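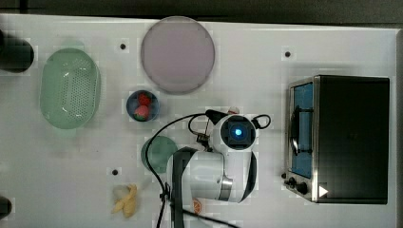
Murkport College robotics club – is the kitchen task worth a term?

gritbin
Posted 19:40
Second year on the Hunia project here. We're meant to have the arm putting fruit on plates by July, and I've got doubts. The plan is 500 demonstrations, all driven by hand, then train and hope. We have 227. The strawberries take ages and the last trained version did worse than the one before it. Has any other club got something like this to work outside its own table?

pallet_jack
Worse on what? If you're scoring it on fruit placed the same way every time, the number means very little either way.

gritbin
Strawberry from the blue bowl to the pink plate. 2 successes in 100 tries. The older one managed more, but I don't trust how it was scored, as the person holding the clipboard had also trained it.

soldermouse
That's a bad score but I wouldn't blame the arm. A strawberry in a small bowl is a rotten first task. The finger has to get down past the rim and the fruit is soft. Our lot at Vitden did blocks for the whole first term. Dull, but we knew what was broken.

pallet_jack
Blocks tell you about blocks. I've sat through enough club demos where a cube goes in a square and everyone claps.

soldermouse
Fine, but they've got a toaster oven and a colander out on the same table and can't move one strawberry yet. What's the oven for at this stage?

gritbin
The oven is in the task list for the Ahmadpour cup. Open door, put plate in, close door. I argued against it and lost. The door handle will be its own misery.

wetherlamb
Disagree with most of this. Clutter is good. Train on a bare table and it falls over as soon as someone leaves a mug out. I'd keep everything where it is and shift it about between runs.

pallet_jack
Shift it about with 227 demos? You'll get a thin spread of everything and it'll learn none of it.

wetherlamb
Then get to 500 before complaining – that was the plan, wasn't it?

gritbin
It was. I'll ask for bananas only until half term and score it blind. Will post the numbers, good or bad.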